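Ball lab notebook, May
Rebound and pressure, match balls, Fanwood training ground

Morning, 9:40

Great start today! The Mivbridge pressure gauge is finally reading the same twice in a row, so the whole batch got done before lunch. To recap for anyone picking this up cold: we want to know how much bounce a match ball loses over a half of soccer, and whether the Ritetti panels hold up better than the older Leclerc ones the under-elevens are still kicking.

Method is the same as last month. Drop from the two-meter mark, film against the scale, read the top of the first bounce, three drops per ball, take the middle one. Balls sit in the drop room overnight so they all start at the same temperature (I forgot this in April and had to throw out a whole page, see the crossed-out bit).

Total drops logged so far: 974. I really want to hit 1,000 before we write anything up, and we're so close!
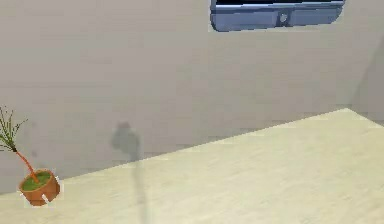 Ritetti, new, full pressure

Lovely tight numbers. Best ball came back to 138 cm, worst to 135, and the spread within one ball is a centimeter at most. Ball 7 wobbles on the way up, which I put down to the valve sitting heavy. Turned it valve-down and the wobble went away, so from now on everything gets dropped valve-down. Must go back and check whether the early Leclerc drops were done that way - the sheet doesn't say.

Ritetti, after kicking

These had 84 strikes each from the penalty spot, all instep, then straight back in for the drop. Bounce is down by three centimeters on nearly every ball, and it's wonderfully consistent. Pressure barely moved, so the loss is coming from somewhere else. My guess is the foam under the cover softening up, and if that's right they should recover overnight. Left four of them on the rack with tape on to test it tomorrow.

Leclerc, after kicking

Messier, but more fun. Two balls lost eight centimeters, one lost nothing, and one came back higher than it started (remeasured, same answer, no idea). The seams are stitched on these and you can feel the difference with a thumb. I'd love to try the odd one in the rain chamber at Fanwood once the pump is fixed.

Afternoon, 2:15

Typed up the morning and made the first proper plot. Strikes along the bottom, bounce height up the side, one line per ball. The Ritetti lines lie almost on top of each other! The next step is a longer run, 198 strikes with a stop halfway, to see if the drop levels off or keeps going. I think it levels off. A keeper would notice three centimeters on a bouncing shot, I'm fairly sure, but nine would be a different game.

Open question is whether to top the balls up at the halfway stop. Matches don't, so I lean toward leaving them alone.
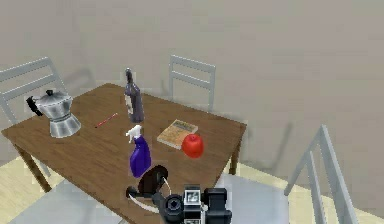 Leave them alone, yes, but write the pressure down at the stop anyway, and weigh them too while they're off the grass. The stitched ones pick up water even on a dewy morning and that could be your missing eight centimeters.

Good call on the weighing! Adding a column for it now. Scale is in the kit room, bottom shelf, needs new batteries.

To do
- weigh all Leclerc balls dry, before any kicking
- recheck the four taped Ritetti balls first thing
- find out valve position for the early drops
- 26 more drops to get to the thousand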